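Ticket 2118: Pole tip drifts left during remote demonstrations, block pushing station

Status: Closed
Component: Teleop / Trinis arm, pushing tool
Opened: September
Reported by: station operator, second bench

Summary

When an operator drives the arm by remote control to record pushing demonstrations, the tip slowly moves to the left of where the hand controller is asking it to go. The drift is small at the start of a session and gets worse. After a while the tip misses the side of the block and slides past it. Demonstrations recorded late in a session are not usable for the tasks that need a block moved in a straight line.

Setup

Arm: Trinis, with the straight pole tool
Hand controller: Rizk, right-hand unit
Recording software: Maltar recorder, current release
Work surface: wooden board on the blue pegboard
Blocks: the standard set of eight, two of each color

Steps to reproduce

1. Home the arm and start the recorder.
2. Hold the hand controller still over the start mark and engage.
3. Record pushing demonstrations as usual. Do not re-home between them.
4. After 11 demonstrations, bring the tip back to the start mark using the controller only.
5. Compare the tip with the mark.

Expected: the tip is over the mark.
Result: the tip is to the left of the mark by 7 mm. On a longer session it was more than that, but I did not measure it.

Log

Entry 1, 9:10 a.m.
Restarted the recorder and the arm controller. Drift is gone after a restart and comes back during the session. Same thing after re-homing without a restart. So homing clears it.

Entry 2, 9:45 a.m.
Checked the tool. The pole was tight in its clamp and could not be turned by hand. Took it out, wiped the clamp, put it back and tightened it again. No change.

Entry 3, 10:30 a.m.
Checked the board. It does not move when pushed by hand from any side. Drew a pencil line along one edge on the pegboard and ran another session. The board was still on the line at the end and the tip was off again. Ruled out the board.

Entry 4, 11:20 a.m.
Tried hand guiding in place of the controller. Put the arm in free-drive, held it above the tool and pushed the blocks that way, recording as normal. Ran the same number of demonstrations. No drift at the end. The recorded tip position matched the mark. This points to the remote side, either the Rizk unit or the part of the recorder that turns hand motion into arm motion.

Note on hand guiding: it works, but it is slower, and the operator's forearm gets between the camera and the blocks. Those recordings were tagged and left out of the training set.

Entry 5, 1:15 p.m.
Support at Maltar asked for a demonstration that fails, with the instruction text and the block layout. Ran one with the instruction "push the red star away from the green cylinder." The tip goes in on the right side of the star, so the approach has to be made from there and the tip brought around before pushing. It is a good test of the fault, as the gap between the star and the green cylinder behind it is small and a few millimeters matter.

Layout for that run, for anyone who wants to set it up again: red cylinder and green cylinder together in the upper left with the red star in front, yellow heart below the star, blue cube and yellow hexagon side by side in the middle, green star on the right with the blue triangle below it. The near half of the board is kept clear. 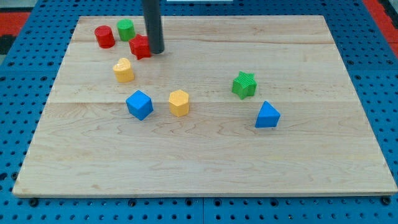

Entry 6, 2:40 p.m.
Maltar support replied. They asked for the raw controller log as well as the arm log. Sent both. They also asked if the clutch button was being used. It is. Every operator here presses the clutch to move their hand back to a comfortable place, then releases it and carries on. In the session I sent there were 68 clutch presses.

Entry 7, 3:05 p.m.
Ran a session with no clutch presses at all. This is awkward, and I had to stand up to reach the far blocks. No drift. Ran another with the clutch pressed and released over and over, no pushing. The tip moved left a little each time. It can be seen by eye if you watch it against a joint in the board.

Cause

When the clutch is released, the recorder takes a new hand position as its reference. It was taking that position one sample late. Operators tend to be moving their hand already when they let go, and that motion was dropped from the command. At this station most people pull the hand back toward the right and start pushing right again as they release, so the lost motion is nearly always in the same direction. The error adds up until the arm is homed, when the offset is cleared.

The Rizk unit is working correctly. Swapped it with the one from the Alow station to be sure and got the same result.

Fix

Maltar sent a patched build with the reference taken on the same sample as the release. Installed it on this station first. Repeated the steps above with normal clutch use. The tip came back to the mark. Repeated the clutch-only test and could not see any movement.

Workaround for stations not yet patched

Re-home between demonstrations. Hold the hand still for a moment before and after letting go of the clutch. Both help, and re-homing is the one to rely on.

What to do with existing recordings

The arm's own joint readings were correct the whole time, so the recorded tip path is where the tip really went. Only the controller channel disagrees with it. Recordings where the block reached its target can be kept if training uses the arm readings. Recordings where the tip slid past the block should be marked as failed. Please do not delete them, as they are still wanted for the failure set.

If your training job reads the controller channel as the action, leave out everything recorded remotely on the old build.

Follow-up

Asked Maltar to show the clutch offset on the operator screen. They have logged it as a separate request.
The Alow station is still on the old build. It will be patched when its current collection is finished.
Start mark on the board redrawn in darker pencil.

Closed after two full sessions on the patched build without drift. Reopen this ticket if it comes back, and attach the controller log along with the arm log.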